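March, late, after 10 pm

Day 3 with the Gakier kit. Writing this fast before I forget.
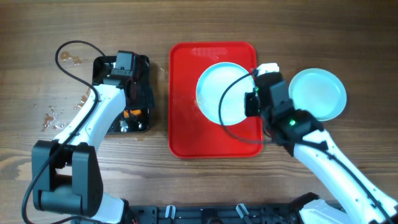

Jamila wants a yes or no before the trial runs out and I still can't give her one. 1,396 for the pair of arms plus the software plan, which is a lot for us. Lorenz says Marikar does a similar set for less but you wait 60 days and there's no phone support. Hm.

Stuck with the clearing-up job today. Plates, red tray, black tub. Two arms at one table is fine on paper, then you spend the whole morning on where each one is alowed to reach. Moved the tray twice. Cables bug me most, they loop right out over the work and the manual gives them one paragraph. Asked support about clips, got Kavinda, very nice, said he'd "look into it." Brown mess on the wood at the left, must wipe that down before Jamila comes by.

Good stuff: setup was quick. Green lights on the right arm are easy to spot from the door. Teaching a move by hand feels natural after an hour or so, even Ese got it and she hates this sort of thing.

Bad: page 562 of the PDF (yes, really) is the only place they explain the grip settings. Who reads that far. And the plan renews by itself, have to check teh date.

Leaning yes if they drop the price. Will call Kavinda at 9. Need milk, and the spare key back from Lorenz.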